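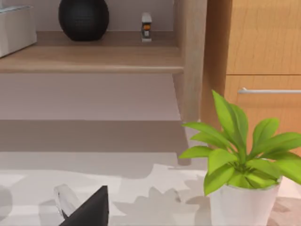 Bo-ram Shim: wait, is the 538 going away completely or just the bit past the hospital? My mom takes it to dialysis and she's heard three different versions now

Yi-an Son
Dec 5, 2021

ok so Bo-ram asked and a bunch of you asked the same thing in DMs so. thread. typing this on the actual bus, sorry in advance for thumbs

1/
Short answer. The 538 is not going away completely. The proposal cuts it at Hinarley Hospital. Everything east of that gets folded into the 187, in theory. The hospital stop itself stays. Bo-ram, your mom is fine getting there if she boards west of it. If she boards east she has to change.

2/
The "in theory" is doing a lot of work. I've ridden both end to end now, more than once, different times of day. Took a notebook. Filled a lot of it with the word "late"

3/
What the 538 is, for those who drive: starts at the train station, goes up Pesik Street, past the library, past the hospital, then does that long loop through the apartments and the old cannery and comes back. It's slow. It has always been slow. People like it anyway because it stops close to things.

4/
What the 187 is: faster, bigger bus, sticks to the main road. Does not go into the apartments at all. The plan says riders can "access the 187 from the arterial." That means walk down the hill.

5/
Down the hill is ok. I'm talking about back UP the hill. With groceries. There's no sidewalk on the top stretch, you walk in the gutter and hope

6/
I paced the hill last night. From the cannery gate to the nearest 187 stop it's 400 steps of my own, and I have long legs. The first 200 are flat. The rest is the bad part.

7/
A woman at the cannery stop told me she does her shopping in two trips on purpose, so each bag is light. She gets on the 538 both times. She has a folding cart but one of the wheels sticks. She had not heard about any of this. There's no notice at her stop. I looked. There's a notice at the station, inside, behind the ticket machine, in tiny print.

8/
Somebody asked if the ridership numbers are bad. Don't know. They haven't put them out stop by stop. The summary only gives the whole route, and the whole route includes the stretch up Pesik where half the people would take anything that shows up. You can't tell from that how many get on in the loop. Asked for the breakdown in August. Asked again. Got a very polite form email both times

9/
My own rides, for what it's worth: early morning bus is packed from the apartments to the hospital, mostly people in scrubs and kitchen shoes. Midday is quiet. After school it's a zoo. Last bus at night is me and maybe a few line cooks from Brasirier, asleep against the windows

10/
Brasirier by the way is the one place in the loop that's open late. I talked to the manager while I waited for soup. Two of the dishwashers don't drive. She says if the late 538 goes she'll probably have to close the kitchen early or start driving people home herself. She didn't want to make a big speech about it. She wanted me to know the lentil was almost gone. (It was good. Get the lentil)

11/
ok the transfer. This is the part that gets me. The plan shows the transfer at the hospital as a "timed connection." I looked at the draft schedule side by side. They line up on paper in the morning. In the evening the 187 leaves right before the 538 gets in. Not by a lot. Just enough that you'd see the back of it

12/
And the 187 in the evening is hourly. So miss it and you stand there. The shelter on that side of the road has no bench. Had one. It got taken out when they redid the curb and it never came back

13/
Several people have said "just run a small van in the loop." YES. I'd take it. Other towns do it. You call or you flag it down and it takes you to the main road. There's one line in an appendix about "flexible service options" and then nothing. No money next to it, no date. If you are going to write one thing in your comment, write that

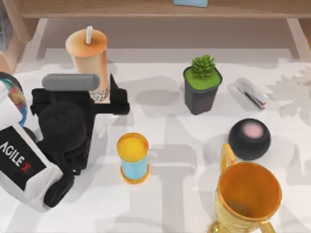 14/
How to comment, since I got asked a lot and the page is hard to find. Go to the city site, Transit, then Service Changes, then scroll all the way down past the map. There's a form. It times out if you take too long so write it somewhere else first and paste it in. I lost mine. Was a good one too

15/
Paper works as well. The library desk has the forms, ask for the yellow one. You can hand it back right there. If you write in another language they're supposed to accept it. If anyone gives you grief about that, tell me

16/
What to put in it. Your stop. What time you ride. Where you're going. What you'd do if the bus wasn't there. That's plenty. They get a lot of "please save the bus," which is nice, but the people reading it can't do much with it. "I get on at the cannery before sunrise and my shift starts at the hospital and I don't have a car" is something they have to answer

17/
Please don't be nasty to the drivers. They found out the same way we did. One of them told me the loop is his favorite part of the day because he knows everybody. He also said the turn by the laundromat is murder in the big bus, so if they ever do put the 187 up there, good luck

18/
Correction to 4. The 187 does go in by the apartments, sort of, once in the morning, school days only. It stops at the bottom entrance. Thanks to whoever pointed that out. Doesn't change much for the hill people but I should have had it right

19/
Someone wants to know why I care if I live on the west side. Fair. My aunt, who we all call Ma for reasons too long for a post, lives in the last building on the loop. She's on the third floor and she's stubborn. She quit driving on her own, before anyone had to have the talk with her. She could do that because of the 538. She gets to church and the bank and her card game and she doesn't have to call me

20/
I asked Ma what she'd do. She said she'd walk. I said you can't walk that hill. She said she's been walking hills since before I was born and did I want the rest of the rice. So that was the consultation

21/
More questions, quick ones

Is the fare changing? No.
Will my pass work on both? Yes, transfer is free inside the usual window.
Is the wheelchair ramp on the new buses? Yes, but the stop at the bottom of the hill has no curb cut, so you'd be getting off into gravel. I put that in my comment. Put it in yours
Are they cutting the weekend? They're cutting the late weekend trips on the 538 whatever happens with the rest. Thats in a separate table and easy to miss

22/
The map in the plan is out of date, heads up. It shows a stop by the old post office that hasn't been there in years. If you're trying to find your stop on it and can't, you're not going crazy. Use the names, not the map

23/
If you want to ride it with me before the comment window shuts, I'm doing the full loop again this week, early one, from the station. Bring coffee. Front left seat is mine, I get carsick

24/
Also if anyone has an old printed timetable for the 538 from before they cut the midday trips, please send a photo. Ma swears it used to run every twenty minutes and I want to check before I repeat it to anybody official

25/
my stop. Will answer the rest tonight after work. Bo-ram, message me which stop your mom uses and I'll look up her times both ways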